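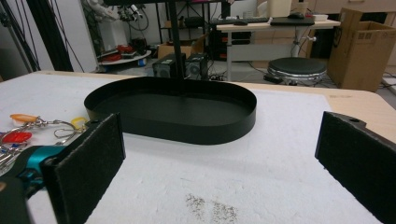

December 2025

Keys into tray, hand-held gripper, table by the desk. Filippos on the gripper, me on the log.

Target for the keys task is 300 good episodes. We have 100 from November that Themis has passed, plus whatever survives from today. Not going to guess until he's gone through them.

Setup as per last time except the white sheet is back on the table. Bare wood was giving us trouble with the orange tag, colour too close under the warm lights, so we're on the cool ones now and leaving them there. DO NOT touch the exposure either. Elvia fixed it by hand and wrote the value on the inside of the cabinet door.

Protocol, since Lambros asked again:
Start with fingers open, tray in view, hold still for a beat. Go to the keys, pinch a ring or a tag, lift clear, over the rim, lower, open. Back off. Stop recording only after backing off. Lots of the November ones end with the fingers still closed and the policy learned to just sit there holding the keys over the tray like it's waiting for permission.

Grab point -- vary it. Filippos favours the red tag becuase it stands up nicely. Fine for him, bad for the model. Log the grab point in the notes column: ring, tag, clasp, chain. If it's a chain and the whole lot drags, keep the episode, label it drag.

Tray position also to vary. Move it every 3 episodes, rotate it too, the oval matters. Keys get dropped from a bit of height between takes so the pile isn't always the same shape. Don't arrange them.

Problems:
-- Tracking lost on fast lifts. Slower on the way up. Replay shows a jump right when the hand passes over the tray, maybe the dark interior fills too much of the view and there's nothing to lock on to. Vangelis thinks it's the sheet, too plain. Could both be right. Try a few with something printed under the tray edge?
-- Dark specks on the sheet near the front. I'd say foam off the finger pads, Filippos says dirt. Leaving them for now, a bit of mess is good for the data. But check the left pad, edge is getting worn. Spare foam should be in the rack.
-- Timestamps drifted against the Aslow logger again. Restarted, fine after. Mark everything before the restart as suspect, don't delete.

Disk: 1150 GB free on the desk machine before upload. Plenty, but the Pinico set still has to come across, so someone please clear the duplicates.

To do
Themis: review todays batch, same pass/fail sheet
Elvia: retrain with the hold-at-end episodes taken out, compare on the arm
Me: new pads, ask Grernine about the softer foam
Lambros to have a go as second operator, we need another pair of hands in the set. His grip is heavier than Filippos's so should be intresting

Coins in tray after this. Same sheet, same lights.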